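On hire for the breakfast shift

Skomia rents out kitchen robot arms by the month. We spent part of November finding out what the money buys.

The Skomia kitchen package costs 700 euros a month, with a minimum term of 2 months. For that, a firm gets one arm, its mountings and cables, a calibration board, the software and a set-up visit. The arm is meant for small office kitchens and staff canteens, where it clears away plates and cups after people have eaten. It does not cook, and it does not wash up.

Eyvindur Kirkegaard started the company after several years of servicing packing lines. He says the customers he wants are those who would never buy a robot outright.

"They have a counter and a dishwasher and a bin," he says. "They don't have an engineer. If the thing needs an engineer every week, they'll send it back, and they'd be right to."

We watched a set-up at the offices of Holst, a design firm that had signed for the shortest term. The kitchen was in use as a coffee point up to the morning of the visit, and Skomia asks customers to leave it that way. The grinder stays, the jars stay and the mugs stay on their shelf. The arm has to learn the counter as it is.
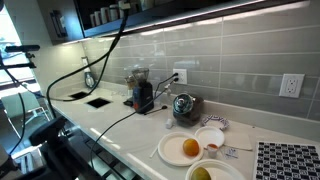
WORKPLACE

Fitting takes most of a morning. The mounting goes up first, then the cables, then the board with its black and white squares is laid flat on the worktop so that the cameras can work out where everything is. Ximeng Dai, who fits the kits for Skomia, says this is the step customers most often want to skip when they move an arm themselves. The manual gives it two pages and could do with four. The order of the steps is clear, but the drawings are small, and there is no advice on what to do if the counter is too short for the board.

After calibration comes the sorting list. The package knows 40 kinds of item when it arrives, and each one can be given a place to go: bin, tray, dishwasher rack or "leave alone". Paper plates, napkins and small sauce cups are on the list. So is whole fruit, which can be set to go back in a bowl. Anything the software can't name is left where it is, and a note appears on the tablet asking for help.

Adding a new item means showing it to the cameras from several sides and giving it a name. Auður Toft, the office manager at Holst, did this with a sugar tin and found it easy enough. She was less pleased with the tablet itself, which logs out after a short wait and asks for the password each time.

Thin things are the weak point. The maker's own notes list stirrers, flat napkins and sauce packets as items that may take more than one try, and suggest a softer set of finger pads, sold separately by Pandex. We think the pads should be in the box. Any office that drinks coffee will have stirrers on the counter.
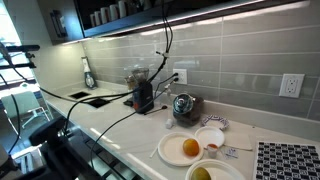
A laid counter at Holst, with the calibration board in the corner.

Noise is low enough to talk over. Speed is another matter. Skomia quotes 21 items an hour for mixed tableware, and a person with a tray would do that in a couple of minutes. Kirkegaard doesn't argue with this. He says the arm is there for the hours when people are at their desks, and that a counter cleared by three in the afternoon is still a cleared counter.

Space is the other thing to think about. The arm takes up one end of the worktop, and the cables need a route to a socket. In a narrow kitchen this will annoy people. Kolbrún Laxdal, who runs the canteen at a printing works and had the package on trial last winter, gave it up for that reason. She has since taken a smaller unit from Fullix, which does cups only.

The hire price covers repairs and software updates. It doesn't cover moving the arm to another room, which is charged as a new visit. Notice is one month, in writing.

For an office with a long counter and a steady flow of plates, the package is fairly priced and the set-up is well handled. Smaller kitchens should measure the worktop first and ask for a trial. Skomia will lend an arm for a week if the customer pays for delivery.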